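Kineck Table Arm, with the Clalby sorting package

Price as quoted to us: $3,724 for the software package, arm leased separately
Tested over: two months
Rating: 2 out of 5

The sales pitch for the Kineck is that it takes the dull jobs away from your people so they can do the interesting ones. I have heard that sentence about dishwashers, label printers and a scheduling app, and I came to this one in a bad mood.

Our kitchen supply room packs tableware sets for daycare centers. A set is plates, bowls and cups in mixed colors, checked and boxed by hand. There are 35 people on the floor across two shifts, and the sorting tables are where most of them started. It is dull work. It is also where you can talk, sit down when your back is bad, and learn the stock before you move to orders.

Setup took nearly two weeks. The Clalby people had promised an afternoon. The arm wants even light and a plain background, so the sorting table got a green cloth, and the cables have to go somewhere, and the somewhere they go is the floor. If you run carts past your tables, plan your aisles again before you sign anything.

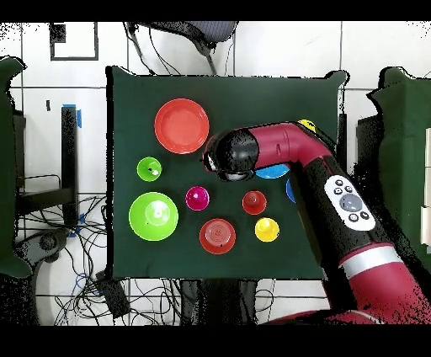

Sang-wook Won

Once it runs, it is fine with the easy pieces. Wide bowls and dinner plates spaced well apart, no complaints. Small cups are another story. It would go after one, hesitate, come back at a new angle and sometimes knock the neighbor over. Anything shiny gave it trouble, and daycare plastic is nothing but shiny. A person clears a table of ten pieces without looking down. I stopped timing the arm after the first week because it was making everyone sad.

The keypad on the forearm is the best thing about it. Big round button in the middle, smaller ones above and below, and you can work it without going back to a screen. The manual calls the correction routine "teaching." What it means is that one of your fastest packers now stands next to a machine and fixes its mistakes, at the same wage.

That is my real complaint. The job did change, just as the brochure said it would. The woman who used to run our second table now spends her shift laying cups out far enough apart for the arm to like them. She told me she used to go home tired and now she goes home annoyed. New hires don't learn the stock anymore either, since the arm has the table they would have learned on. In July we had one who couldn't tell a side plate from a saucer after a month with us.

I should be fair. We tried the Akpalu unit before this and it was worse – louder, and you needed a technician to move it. Support at Kineck answers the phone. The Viva update fixed the stacking problem, mostly. Two of our people with sore wrists were glad to be off the table, and I count that for a lot.

But we were told it would free up hours, and I have gone through the timesheets looking for them. If you have one kind of plate and a lot of it, maybe. For mixed sets, keep your people and buy them better chairs.

Posted 9/12/19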